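Fraction strips, a year in

I said last August that I would write down how the switch went, and then I didn't. The new school year is close enough that I'm going through my notebooks anyway, so I may as well do it now.

I teach fourth and fifth grade math at a small school in Wallville. For a long time I taught fractions the way I was taught them. Pizzas first, then shaded rectangles, then the rules. Most of my students could shade three eighths of a rectangle by the second week. Far fewer of them could tell me whether three eighths was more or less than one half without drawing two rectangles and squinting at them.

The change was to start with length. I cut strips from card stock, all the same size, and we folded them. Halves, fourths, 8 equal parts. Thirds were harder and took most of a period, because folding a strip in thirds is hard for adults too. Then we laid the strips along a number line taped to the floor and marked where the folds landed. I kept the pizzas out of it until November.

What I noticed first was the way they talked. With the rectangles, a fraction was always "out of" something. Three out of eight. With the strips they began saying things like "it's a bit before the half." That sounds minor, but when we got to comparing fractions I didn't have to teach it as a new topic. They already had a place for each number in their heads.

The second thing was fractions bigger than one. In other years, seven fourths caused real trouble. If a fraction is a part of a pizza, how can you have seven out of four? On the floor line you just keep walking. One boy walked to seven fourths, stopped, and asked if he could go on to eleven. He went on to eleven.

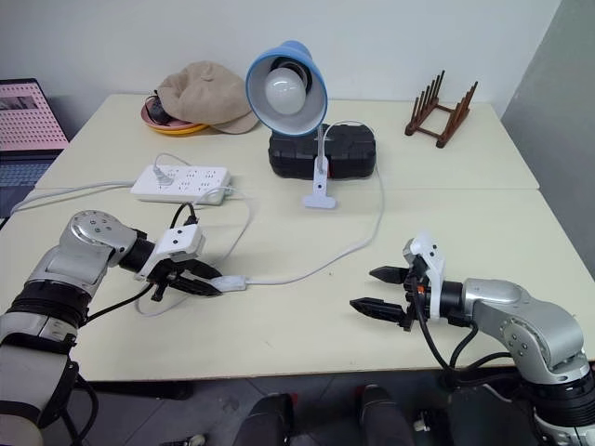

Ataberk Karabulut wrote to me after my last post on this and disagreed with some of it. His view is that the number line only works if the children have already done a lot of measuring, and that mine had, because we spend September with rulers. With a group that hadn't, he found they counted the marks instead of the spaces, and every answer came out one too high. He also thinks I dropped area models too early and made multiplication harder for myself later on.

I think he's right about the counting. I went back through the quizzes from October and found the same mistake in more papers than I remembered. A child who counts the zero mark as "one" will put two fourths where one fourth should be and be perfectly consistent about it. Next time I'll have them slide a finger along each space and say the number when the finger stops. I tried that in the spring with the few who still needed it and it helped.

On multiplication I'm less sure. We did half of a third by folding a folded strip, and they understood that well enough. Two thirds of four fifths was a mess. I ended up drawing rectangles on the board, and the rectangles were better for it. So area goes back in, after the line.

A few practical notes for anyone trying this. Card stock is better than paper, since paper strips curl by the second day. Make the strips long – mine were too short the first time and the eighths were hard to label. Put names on the back. Painter's tape comes off our floor cleanly, masking tape doesn't.

I still haven't worked out what to do about decimals. We moved to tenths on the same line in April and it went fine, but hundredths were too small to fold or mark, and I went back to the grid paper. If you have a way of doing hundredths with length that a ten-year-old can handle, please write to me. I have a meter stick and a long hallway.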